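Search this forum
Advanced search
Log in to reply

Felt mat on the craft table: glue it down or leave it loose?

Posted in April by yulan_x — 4 minute read

Okay, so I finally put felt on the long table and now I can't decide whether to fix it down for good.

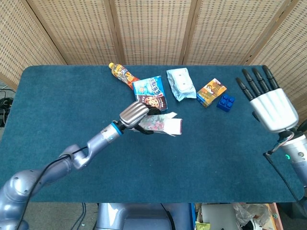
The felt is that dark teal-blue you see on card tables, and I love it way more than I expected to. Bottles lying on their side stay where you leave them, wipes don't skate off, and I can set a mug down at 6 a.m. without waking the whole house. The rattan divider behind it is staying too (it hides the shelves, which are a disgrace).

My problem is that the mat creeps. If you lean on it and reach for something at the back, it comes toward you a little, and after a few days I have to tug it all straight again. The tabletop is an old Grestau, laminate, nothing fancy. Spray adhesive? Double-sided tape? Or do I just live with it? Also, the snacks end up on this table every single time, so whatever I do has to survive crumbs.

— Yulan Xie

ridgeline_pam wrote:

Do NOT spray it. I did that on a Rainer desk and when I wanted the felt off it came up in fuzzy little patches and left a gummy layer behind that took me 2 weekends and a lot of orange cleaner. Rug gripper underneath, the open mesh kind, cut an inch smaller than the felt on every side. Mine hasn't budged.

Love the divider by the way! Is it one of the heavy ones?

yulan_x wrote:

Not heavy at all, it's all little woven holes. I angle the end panels in a bit so it stands up on its own. It was 11 dollars at a yard sale and the guy acted like I was doing him a favor.

tobacco_barn wrote:

Going to disagree with Pam here. Gripper mesh is fine under a thick rug but under felt you can feel it, and if you write or cut on that table it'll drive you up the wall. I used a low-tack spray from Zarnstead, only around the border, a strip as wide as my hand. Middle is loose. Came up clean when I changed color last spring.

ridgeline_pam wrote:

"Came up clean" off what though? My desk top was veneer and hers is laminate, so maybe that's the difference. I still wouldn't risk it.

tobacco_barn wrote:

Painted plywood. Fair point, I've never tried it on laminate. Test it underneath first, Yulan, on the side that faces the floor.

moth_and_mallet wrote:

Can we talk about the crumbs? I had felt on our puzzle table for a whole 1,321-day stretch (my husband logs everything, don't ask) and the snacks are what finally killed it. Anything greasy goes straight into the fibers. Chips, those little flavored crackers, whatever's in a crinkly bag. You can vacuum crumbs but you can't vacuum orange dust.

So I'd vote for leaving it loose! Then you carry the thing outside and shake it. If it's glued you're stuck with a brush and a prayer.

yulan_x wrote:

Oh no. That's a very good argument. We're a big snack wrapper household and I'm not going to win a no-food rule. I did think keeping wipes on the table would cover me but I guess they only push the grease in deeper?

moth_and_mallet wrote:

On felt, yes, at least the cheap acrylic kind. Blot first with something dry. Cornstarch overnight on a real grease spot, then vacuum. And use a tray! We have a big flat Wonska one and the rule is the bag stays on the tray. People follow it maybe half the time.

Kestrel5 wrote:

Third option: buy felt wider than the table, fold it under, and clip it with those tablecloth clamps picnic people use. No glue, no mesh, comes off in a minute for washing. Downside is the clamps stick up over the edge and you'll bump your wrist on them until you learn where they are.

tobacco_barn wrote:

Clamps look terrible, sorry. But I admit they work. My sister's got them on a sewing table and she isn't giving them up.

ridgeline_pam wrote:

How big is the piece, Yulan? If it's under 2,000 square inches, one roll of gripper does it and you'd have enough left over for a drawer.

yulan_x wrote:

I'll have to go measure. I think I'm going gripper first because it's the one I can undo, and if I hate the feel of it I'll try clamps on the back edge only, where the divider hides them. Tray is happening no matter what.

Pam, did you cut yours with scissors or a blade?

ridgeline_pam wrote:

Scissors, old ones. It gums up a good pair.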